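Ata da reunião de maio – grupo da horta Karunia

Presentes: Riet De Haan, Kristof Lambrechts, Lieven Wuyts, Dace Sproģis e eu, Toon Declercq, que desta vez fiquei com a caneta (o Lieven jura que a minha letra é melhor, e eu já desisti de discutir).

Começámos às 18h30, com chá e o bolo de limão da Dace.

1. Rega
O Kristof andou a ver as mangueiras e há duas rachadas junto à torneira de cima. Pediu 50 euros para as trocar e ninguém se opôs. Eu perguntei se não valia a pena passar logo para gota-a-gota, mas a Riet lembrou que o orçamento da Ondrejka foi de 130 euros só para o lado sul. Fica para o outono, quando soubermos quanto rendeu a venda de mudas.

2. Talhões
Temos 9 pessoas em lista de espera! A Riet propôs dividir ao meio o talhão grande do fundo, que está cheio de urtigas desde que me lembro. Concordámos todos, menos o Lieven, que gosta das urtigas por causa das borboletas. Acabámos por lhe deixar uma faixa junto à sebe, e ele ficou contente.

3. Tomates
Discussão longa, demasiado longa, e a culpa foi em parte minha. A Dace quer plantar já, eu prefiro esperar mais uma semana – no ano passado perdi tudo com uma noite fria. Cada um faz como entender no seu talhão. Os da estufa vão já para a terra, e as etiquetas ficam a cargo da Dace.

4. Bordaduras
O Kristof quer refazer o canteiro das aromáticas com uma bordadura às cores, verde e castanho-avermelhado alternados. Eu gosto da ideia, a Riet prefere tudo da mesma cor. Votámos: quatro a favor, um contra.
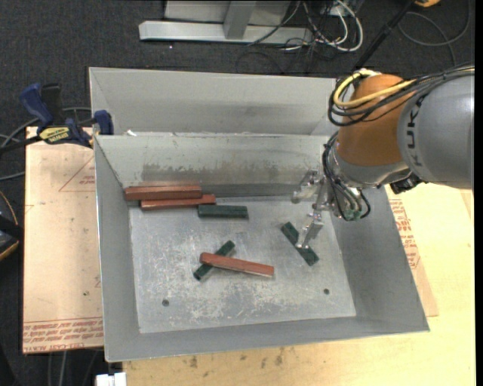
Ponto 4: blocos verde-escuros e castanho-avermelhados numa caixa de metal cinzenta.

O Kristof mede o canteiro e traz um desenho. O tomilho não sai de onde está, a Riet fez questão de que isto ficasse escrito.

5. Diversos
A chave do barracão continua desaparecida. Quem a tiver no bolso de um casaco, por favor, avise o Lieven.

Terminámos às 20h15. Próxima reunião em casa da Riet, e o bolo é por minha conta.

Toon Declercq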